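Last updated: 27th November

Progress report, Belureck Evening Literacy Program
Prepared by Njoroge Muli for the Trindport Fund

Enrollment for the fall term closed in October with 26 adult learners, split between the reading group and the writing group. Both groups meet at the Santoso Street site. Attendance has been steady except for one week of bus cancellations. The second installment of the grant went to workbooks and tutor travel -- receipts are attached.
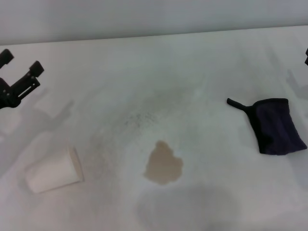 Selina Kälin told us the workbooks move too fast after unit four and asked for more practice pages on letters and forms. We have ordered a supplement and will start using it next month.

Tutor training is behind schedule. Two of the four planned sessions have been held, and the remaining two are now set for the new year. Spending on this line is almost 900 dollars under budget as a result.

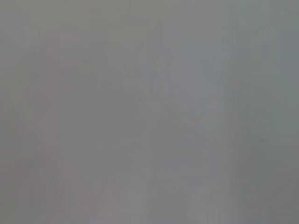
Kiprono Masanja would like the unspent money to go toward childcare during class hours, as several parents left the waiting list over it. We request approval to move the funds -- a revised budget will follow.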